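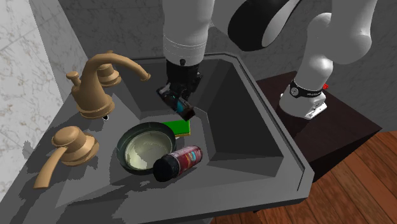 Guides > Simulation and demonstrations
12 min read

How to collect sink-clearing demonstrations in simulation

By Melati Teoh

This guide covers recording demonstrations for a task in which one arm takes loose items out of a kitchen sink. It assumes you have a working simulator, an arm model with a two-finger gripper, and some way of steering the arm by hand, such as a six-axis mouse or a pair of VR controllers. We use Lerken for steering and Drotano for storing the recordings. Other tools will do, and the steps are mostly the same.

Our own set for this task came to 1,171 kept demonstrations, made by three people. You can start training with far fewer, but you will learn more from a first small batch if you record it in the same way as the big one.

1. Write down what counts as done

Do this before anyone touches the controls. Ours reads: "Every loose item has been lifted clear of the rim and released on the drop area. The arm is back at its start pose. The gripper is open." Put a copy where the operators can see it while they work.

Decide at the same time what does not count. An item dropped outside the drop area is a failure for us, even if it lands upright on the counter. An item pushed up the side of the basin and over the rim is also a failure, though we argued over that one for a while. Henrique Salgado wanted to keep the pushes, on the grounds that a person would do the same with a heavy pan. We left them out of the main set and stored them under a separate tag, and so far have not used them.

2. Build the sink properly

A sink is harder than a tabletop. The walls slope, so things slide and come to rest at an angle. The tap takes up some of the space the arm would like to pass through. With the basin sunk below the counter, the gripper has to go down into it, and the wrist can catch on the rim.

Check these before recording:

The collision shape of the basin. If your simulator wraps the sink in a single convex shape, the basin is filled in as far as the physics is concerned, and items will float at rim height. Split the sink into several pieces or use a proper mesh collider.

The collision shape of the tap. A curved spout has the same problem on a smaller scale. Turn on the collision view and look at it from the side.

Friction between the items and the basin. Set it too low and a bottle on its side never stops rolling. Set it too high and a bowl will stand on its edge against the wall, which looks silly and teaches the policy something useless.

Reach. Drive the gripper by hand to the floor of the basin in all four corners, then to the point directly under the spout. If any of these puts the arm near a joint limit, move the base now. Moving it later means throwing away what you have recorded.

3. Choose the items

Pick a small number of items that need different grasps. A bowl, a bottle and a sponge make a good core. A bowl has to be taken by the rim, with one finger inside and one outside. A bottle lying down is taken across its body, so the gripper has to turn to match the way it lies. A sponge can be gripped almost anywhere, but a rigid-body sponge behaves like a block of wood, and operators should be told not to expect any give.

Add one long thin item. These tilt in the fingers when they are picked up away from the middle, and a tilted item needs more room to clear the rim and the neighbouring objects.

Check the mass of every item you import. Models from shared libraries often arrive with a default mass. We had a sponge that weighed as much as a full kettle for the first two sessions, and the arm sagged each time it was lifted. Merle Kingi found it by reading the asset file, after the rest of us had spent an afternoon on the controller gains.

4. Set up the starting layouts

Do not place items by hand. Drop them from just above the rim with a random position and rotation, let the physics run until everything has come to rest, then save the result as a layout. Saving layouts lets you replay any one of them later, and gives every operator the same mix.

We generated 3,347 layouts and rejected those in which:

- an item had come to rest outside the basin
- an item had gone through the sink wall
- anything was still moving when the settling time ran out
- one item was standing inside or fully under another

Keep the layouts where items touch or overlap. A bottle leaning on a bowl with a sponge behind it is a normal sink. If your set has only well-spaced items, the policy will stop dead the first time it meets a pile.

Vary the light too if you are training from camera images. In our early layouts one lamp position threw the same heavy shadows into the basin every time. Dark items against a dark wall are difficult for the operator as well as the model, so include some, but look at a few camera views before you commit to a whole batch of them.

5. Train the operators

Allow each new operator 20 practice runs that will be deleted. Say so at the beginning. People steer differently when they think a run will be kept, and practice is the time to find out what the rim feels like when you hit it.

Agree a few habits:

Come in from above. Line the gripper up over the item at rim height, turn the wrist, then go down. Turning the wrist inside the basin leads to knocks.

Take the top item first. If one item rests on another, the upper one goes first unless it cannot be gripped.

Lift straight up until the lowest point of the item is above the rim, then move sideways. With a long item the lowest point may be well below the fingers.

Go round the spout and leave a visible gap. Do not pass things underneath it.

Pause before closing the fingers, but only briefly. Long pauses are the most common fault in our recordings. A policy trained on them learns to hover.

6. Record

One demonstration is one layout, from the start pose to the finished state. For each time step we store joint positions, gripper opening, the operator's command, two camera views (one fixed, one at the wrist) and the true pose of each item. The poses are not given to the policy. We keep them for checking, and they cost almost nothing to store.

Save the simulator version and the physics step with each file. An update changed our contact settings in February, and without that record we would not have known which files came before it.

Keep sessions short. Etelka Deák plotted our failed runs against time into the session, and the failures climbed steeply after the first hour. We now stop at fifty minutes and change over.

If a grasp slips and the item falls back into the basin, let the operator carry on and try again. Mark the run as containing a recovery. These runs are worth having, and the policy we trained without them could not pick up anything it had dropped. If the item falls outside the basin, end the run and mark it failed.

7. Check and sort

Run an automatic check first. It needs to confirm only that the final state matches the definition from step 1 and that no item passed through a solid surface on the way. Then have a person watch a sample at double speed. Sérgio Magalhães watches one in ten and looks for hovering, scraping along the rim, and grasps that hold only through a physics glitch, with the item stuck to the outside of a finger.

Do not delete the failures. Move them to their own folder with a short reason. "Hit tap" and "lost bottle on lift" are enough.

8. Train early, then go back

Train on the first small batch as soon as it passes the checks. The result will be poor, but how it is poor tells you which layouts to record next. Ours cleared sponges well and would not go near a bowl close to the left wall. When we looked, only 7 of the kept runs had a bowl there. We pulled more layouts of that kind from the rejected and unused ones, checked them again, and recorded them next.

Common problems

The arm shakes when the fingers close. The gripper force is too high for the physics step. Lower the force or shorten the step.

Items shoot out of the gripper. Usually two collision shapes overlap at the moment of contact. Look for a bad mesh on the item before changing any gripper settings.

The replay does not match the recording. You are probably replaying commands into a simulator that is not fully deterministic. Replay the stored states for viewing – and use the commands only for training.

The operator cannot judge depth in the basin. Add a second view from the side, or draw a thin vertical line down from the gripper in the operator's display. Make sure the line does not appear in the recorded camera views. We lost a morning's work that way.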